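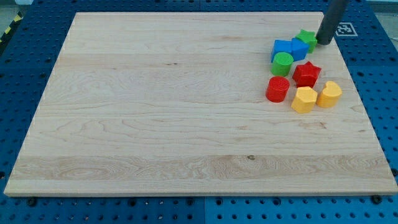 Stars, cylinders, a square and a triangle: toy blocks in green, blue, red and yellow on a pale wooden board.

The Block and the Board

A toy block is a short prism. The outline on top is carried straight down to the base, and everything a child learns from it follows from that outline. A cylinder rolls on its side and stands on its end. A square block sits flush against another square block. A star does neither very well, and for that reason Rowena Umali considers it the most useful shape in the box.

Umali runs the pattern bench at Samonte, a small workshop in Trosodcombe that has been making shape blocks for nurseries and home use for 29 years. The range has changed little in that time. Most of the work goes into edges.

"If the edge is too sharp, the block hurts to hold," she says. "If it is too round, the star starts to look like a flower. You have very little room between the two."

The workshop's rule is to round the points of a star slightly more than the corners of a triangle. A point has less material behind it and takes more of the impact when the block is dropped. Test blocks are dropped 600 times onto a hard floor and checked under a lamp for chips. Stars fail first, then triangles. Cylinders seldom fail.

Height is the second question. A block that is tall for its width tips over when a neighbor is pushed against it. A block that is too flat is hard for small fingers to lift. Samonte settled on a height of 42 millimeters for its larger set after trying several others, and Jomar Padilla, who cuts the blanks, keeps the rejected heights on a shelf by the saw.

Color is handled separately from shape. In a mixed set, a color should appear on more than one shape, so that a child can sort the same blocks twice and get two different answers. Green may mean a star or a cylinder. Star may mean green or red. Sets in which every star is yellow and every square is blue teach one sort only, and children finish with them sooner.

There is a practical limit on color as well. Two saturated blues placed side by side tend to merge, and the line between a triangle and a square can be lost from across a room. Arnel Manalo, who mixes the finishes, has tried making the second blue lighter. Parents returned the sets, believing one block had faded. The blues now match.

The surface under the blocks gets less attention than it should. Carpet lets a cylinder lean. A patterned tablecloth hides outlines. A plain, pale board gives contrast against all four colors and makes the gaps between blocks easy to read – useful when the task is to push pieces together into a group or draw them apart again. Umali prefers wood with a quiet grain and no lip at the edge, so that blocks can be swept straight into a box.

Care is simple. Wipe with a damp cloth, dry at once, and do not soak. A board stored flat will stay flat longer than one leaned against a wall. Blocks with a raised splinter can be sanded by hand with fine paper, working along the grain.

Samonte plans to add a larger star in July. The drop tests are still running.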